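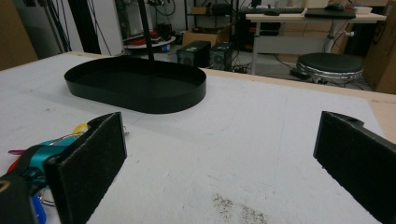 Plalano Oval Tray, Black: Review After Six Weeks of Bench Use

The Plalano oval is a low, straight-walled tray with a flat bottom and rounded ends. It is sold as a desk organizer, and most of the listing photographs show it holding pens or a watch. I bought two to use as parts trays for small repairs, mainly lock cylinders, hinge hardware and the contents of key rings. This review covers that use only.

Background

My previous tray was a Horkcombe rectangular with sloped sides. It lasted well, but the slope was a constant annoyance. Screws rode up the wall whenever the tray was moved, and anything light went over the lip. I wanted vertical walls, a flat base with no center ridge, and a finish that would not throw glare under a bench lamp.

Dimensions and fit

Inside length on my sample is 14 inches at the longest point, measured at the base. The second tray matched it as closely as my tape can show. The base sat flat on a surface plate and a feeler gauge did not find a gap at either end. With a half-load of brass fittings it still did not rock.

The rounded ends cost some capacity compared with a rectangle of the same length. In return there are no corners for dust and filings to pack into, and a fingertip or a brush can follow the wall all the way around. For small parts I consider that a fair trade. For anything long and straight, such as drill bits, the rectangle is better.

Finish

Matte black. Steel and brass show up clearly against it. Blackened screws and dark spring steel do not, and I would not use this tray for them. A white paper liner fixes the problem but slides unless it is taped down.

The finish marks less than I expected. After six weeks there are two light rubs on the base of the first tray, both from dragging a steel block across it. Fingerprints show when the tray is tilted toward a window and wipe off with a dry cloth.

On the work surface

I keep a large white board over a wooden table for this kind of work, and a black tray is very easy to find on it. The contrast also helps with pickup. A small part that misses the tray lands on white, and one that makes it lands on black, so a dropped pin can usually be located quickly either way. Colored items (plastic key covers, tags, straps) read well on both.

The board does scuff, and grit collects on it. I tested whether the tray base would make this worse by sliding it back and forth over a pinch of fine sand, 14 strokes, on a clean section of the board. It left faint lines. The tray has no feet or pads, so any grit under it is pressed straight into the surface. Brush the area off before moving the tray, or lift it.

The lack of feet also means it slides easily. On the board, a light sideways push with one finger is enough to move it empty. Adding four small self-adhesive rubber dots stopped this, at the cost of raising the tray slightly. I have left them on the first tray and kept the second one bare for comparison.

Wall height

The walls are low. This makes it easy to reach in from the side, with fingers or tweezers held nearly flat, and it is the main reason I would recommend the tray for small parts. It also limits how far it can be filled. A heaped load of cylinder pins will spill if the tray is carried at any speed. Treat it as a single-layer tray and it behaves.

Cleaning

Dust tips out from either end. Light machine oil came off with dish soap and warm water, with no change in the finish that I could see. I have not tried solvents and the leaflet in the box does not mention them.

Compared with the Starnura

Joyce Muli lent me her Starnura oval for a side-by-side trial. It is deeper, glossy inside, and has a rolled rim that is more comfortable to grip. The gloss reflects the lamp badly enough that I had to move the tray to see what was in it. It holds more and carries better. For storage I would take the Starnura. For working out of, the Plalano.

The Patrício insert, a set of dividers sold for oval trays, does not fit the Plalano without trimming. I cut one down with a craft knife and it now stays in place by friction, but the result is untidy and I would not pay for it again.

Summary of findings

Good: flat base, vertical walls, low reach, finish does not glare, easy to wipe out.

Bad: slides on smooth surfaces, no feet, dark parts disappear in it, small capacity for its length.

Rating: 4 out of 5. It would be higher with rubber feet fitted at the factory.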